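## Old hard drives, and where to keep them

Every house has that one drawer, and ours had three. When I finally turned them out one Wednesday I found chargers for phones we gave away years ago, a great nest of leads, and a little heap of hard drives wrapped in socks (my own doing, I'm afraid). If you've got the same sort of heap, these are the habits that have worked for us.

Start with a clear table and a folded tea towel laid flat, so nothing gets put down hard. Touch something metal, such as a radiator pipe, before you pick up a bare drive, especially if you've been shuffling about on carpet in slippers. Hold it by the sides and keep your fingers off the contacts — they're fine little things and they don't care for hand cream.

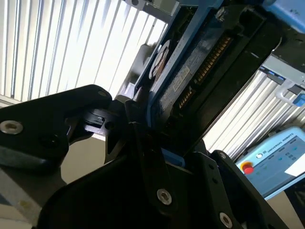
Labels come next, and I do mean before you get the kettle on. Write on a bit of masking tape what's on the drive and which computer it came out of, and stick it somewhere flat. Don't cover the maker's own label, or any small holes in the casing. My neighbour Mayuree Noiphan puts the month on hers as well, and I've started copying her.

For storage, an anti-static bag is best, then a lidded box with a bit of padding, kept in a cupboard indoors. Lofts get too hot and sheds get too damp. I keep ours on the shelf above the towels, next to the passports.

Do copy off anything you'd miss, too. I spent 20 minutes on the first one and came away with 86 photographs of our holiday in Stirndale, which I'd quite given up on! They're now in two places, and one of those is my sister's house.

Drives you've finished with shouldn't go in the kitchen bin. Wipe them first, then take them along to the small electricals bank at the tip.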